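창간 특집 | 작은 물건의 세계

플리마켓의 아침은 왜 이렇게 설레는가

11월의 새벽 여섯 시, 완드우드 광장은 아직 캄캄하다. 가로등 아래로 승합차 불빛이 하나둘 들어오고, 트렁크가 열리고, 상자가 내려온다. 손전등을 든 사람들이 상자 뚜껑이 열리기도 전에 목을 빼고 기다린다. 나도 그 틈에 서 있었다. 장갑을 두 겹이나 꼈는데 손끝이 얼얼했고, 그런데도 기분은 소풍날 아침 같았다!

완드우드 벼룩시장은 한 달에 한 번 열린다. 등록된 자리가 519개, 날이 좋으면 골목까지 자리가 번진다. 처음 이 시장 이야기를 들었을 때는 솔직히 큰 기대가 없었다. 중고 그릇과 헌 옷이 좀 있겠거니 했다. 첫 방문에서 다섯 시간을 걸었고, 점심을 걸렀고, 돌아오는 길에는 가방끈이 끊어졌다. 그다음 달에는 바퀴 달린 장바구니를 끌고 갔다.

시장은 세 구역으로 나뉜다. 광장 북쪽은 가구와 조명 자리다. 덩치 큰 물건이 많아 차를 대기 쉬운 쪽을 차지했는데, 해가 뜨면 유리 갓을 통과한 빛이 바닥에 얼룩덜룩 깔려서 사는 사람이 없어도 한참 서 있게 된다. 분수 주변은 책과 음반, 엽서, 지도 같은 종이류가 모인다. 내가 가장 오래 머무는 곳은 남쪽 계단 밑이다. 여기 사람들은 그 자리를 '부스러기 골목'이라고 부른다. 단추, 열쇠고리, 성냥갑, 배지, 뚜껑 없는 향수병, 짝 잃은 귀걸이. 주머니에 들어갈 만한 것은 전부 이 골목으로 흘러든다.

부스러기 골목에서 가장 이름난 자리는 레푸히오 오로스코의 탁자다. 그는 이 계단 밑에서 15년째 장사를 하고 있다. 물건에 값을 써 붙이지 않는다. 손님이 하나를 집어 들면 값 대신 질문을 한다.

"어디에 둘 건데요?"

처음에는 흥정의 기술인 줄 알았다. 지켜보니 그냥 궁금해서 묻는 것이었다. 어떤 손님은 창틀이라고 답했고, 어떤 손님은 딸의 필통이라고 했고, 나는 대답을 못 해서 얼굴이 빨개졌다. 그날 내가 집었던 것은 녹슨 호루라기였다. 그는 웃으면서 동전 한 닢만 받았다.

"사람들은 큰 물건을 살 때 치수를 재잖아요. 작은 걸 살 때는 안 재요. 그러니까 집에 가면 자리가 없어요. 서랍으로 들어가고, 서랍에 들어가면 끝이에요. 저는 서랍에 보내려고 파는 게 아니거든요."

오로스코의 장부도 구경했다. 손바닥만 한 공책에 판 물건과 '갈 곳'을 나란히 적어 두었는데, 지금까지 적힌 것이 1,518줄이다. '파란 단추 여섯 개, 외투.' '놋쇠 종, 가게 문.' '도자기 개, 피아노 위.' 시처럼 읽히는 대목이 한두 군데가 아니라서 나는 결국 쪼그려 앉아 세 쪽을 다 읽었다. 트리요라는 찻집의 이름도 자주 보였다. 광장에서 걸어서 금방인 그 찻집 주인이 단골이라고 했다.

당연히 가 보았다. 트리요는 탁자가 다섯 개뿐인 가게인데, 설탕 그릇이 전부 다르다. 모양도 색도 나라도 다르고, 뚜껑이 맞지 않는 것도 있다. 벽 선반에는 소금통이 빽빽하다. 생강차를 시켰더니 집게 손잡이가 새 모양인 그릇이 나왔는데, 옆 탁자의 그릇이 더 마음에 들어서 (정말 부끄럽지만) 바꿔 달라고 했다. 주인은 익숙한 얼굴로 바꿔 주었다. 그런 손님이 많단다.

시장을 제대로 즐기려면 시간대를 알아 두면 좋다. 새벽은 수집가들의 시간이다. 찾는 것이 분명하고 걸음이 빠르며, 말을 거의 하지 않는다. 아홉 시가 넘으면 가족들이 온다. 아이들은 무조건 만지고, 부모는 무조건 말린다. 두다 제과점의 빵 수레가 분수 옆에 서는 것도 이 무렵이라, 줄이 길어지기 전에 양귀비씨 롤을 하나 사 두는 편이 현명하다. 열두 시부터는 값이 내려간다. 도로 싣고 가기 귀찮은 물건들이 이때 쏟아져 나오고, 나는 이 시간의 느슨함을 제일 좋아한다. 상인들이 의자를 돌려 앉아 서로의 물건을 구경하기 시작하는데, 거기서 듣는 이야기가 반나절 돌아다니며 본 것보다 재미있을 때가 있다.

한번은 두 상인이 열쇠 하나를 놓고 옥신각신했다. 한쪽은 시계 태엽 열쇠라 하고 한쪽은 스케이트 열쇠라 했다. 구경꾼이 모여들었고 저마다 의견을 냈다. 끝내 결론이 나지 않았고, 열쇠는 스케이트라고 믿는 사람에게 팔렸다. 20분 동안 다들 얼마나 진지했는지 모른다!

초보자에게 권하고 싶은 준비물은 간단하다. 잔돈, 신문지, 자석. 자석은 놋쇠인지 도금한 쇠인지 알아볼 때 요긴하다. 신문지는 상인들도 갖고 있지만 오후가 되면 동난다. 그리고 빈 상자 하나. 작은 물건을 여러 개 샀을 때 가방 바닥에서 서로 부딪치는 소리를 들으며 집에 오는 일은 꽤 괴롭다. 나는 클리송 과자 상자를 쓴다. 칸이 나뉘어 있고 뚜껑이 단단해서, 과자를 좋아하지도 않으면서 상자 때문에 두 통을 샀다.

흥정은 해도 되고 안 해도 된다. 부스러기 골목에서는 값을 깎기보다 하나를 더 고르는 쪽이 환영받는다. "이것까지 해서 얼마예요?"가 이 동네의 예의 바른 인사말이다. 물건의 내력을 물어보는 것도 좋다. 다만 답을 너무 믿지는 말 것. 같은 찻숟가락이 한 달 전에는 어느 선장의 것이었다가 이번 달에는 오페라 가수의 것이 되어 있기도 하다. 나는 두 이야기를 다 듣고 그 숟가락을 샀다.

집에 돌아오면 또 다른 즐거움이 시작된다. 산 것을 모두 꺼내어 한자리에 펼쳐 놓는 일이다. 시장에서는 수백 개 틈에 끼어 있던 물건이 집의 불빛 아래서는 전혀 다르게 보인다. 생각보다 예쁜 것도 있고, 왜 샀는지 도무지 모르겠는 것도 있다. 펼쳐 놓은 채로 하루쯤 두면 오로스코의 질문에 답이 생긴다. 호루라기는 현관 못에 걸렸고, 숟가락은 커피통에 들어갔다. 답이 끝내 안 나오는 것들은 클리송 상자에 담아 두었다가 다음 달에 친구들과 바꾼다.

작은 물건을 모으는 재미는 종류를 가리지 않는 데서 한 번 더 커진다. 배지만, 인형만 모으는 사람의 집요함도 존경하지만, 나는 서로 아무 상관 없는 것들이 나란히 놓였을 때 생기는 엉뚱한 어울림이 좋다. 그래서 늘어놓을 때 바탕에도 조금 신경을 쓴다. 하늘색과 흰색 체크무늬 식탁보를 깐 둥근 탁자라면, 작은 중국 국기가 들어간 빨간 원판과 하얀 둥근 배지가 살짝 겹쳐 있고 그 곁에 하늘색 고리 딸랑이와 조그만 크림색 인형이 놓여도 서로 싸우지 않고 각자 제 색을 낸다. 무늬 없는 흰 천은 의외로 물건들을 서먹하게 만들고, 꽃무늬는 너무 수다스럽다. 다음 장이 서는 날에는 체크무늬 천을 한 장 더 찾아볼 생각이다. 북쪽 구역 조명 자리 뒤편에 천 더미를 쌓아 놓고 파는 사람이 있다고 들었으니, 이번에는 계단 밑으로 내려가기 전에 거기부터 들러야겠다.
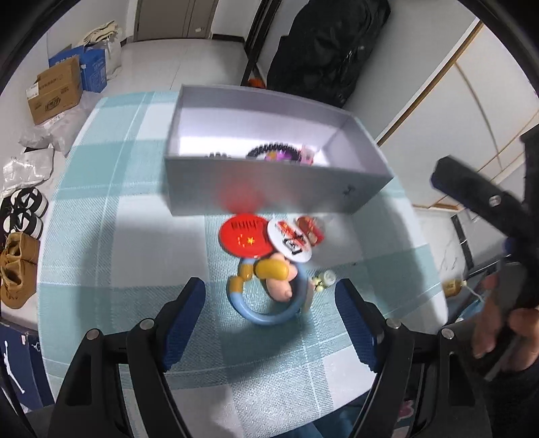
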